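Hard fingers or soft pads for cord switches?

gfurukawa_s
Posts: 60

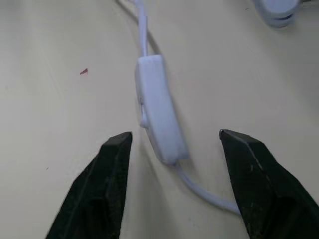 I compare two finger sets on our Noguchi arm, the stock black ones and the soft pads from Fondari. The part is an inline switch on a thin cable. With the toggle on the left side of the housing, the left finger will press it when I close, and the soft pad makes this worse. Which do you prefer?

Kamport_user
Soft pads, always. Reduce the force and forget the toggle.

Genji Miyazaki
I don't agree. In September I made 100 grasps with each set, and the pads let the housing rotate when the cable pulled. Also your lower cable goes under the right finger -- I would approach from the other side first.

gfurukawa_s
Thank you. I can turn the wrist, but then the Sovex controller complains with error 1874.

Kamport_user
That one is only the joint limit. Still, my pads don't rotate anything.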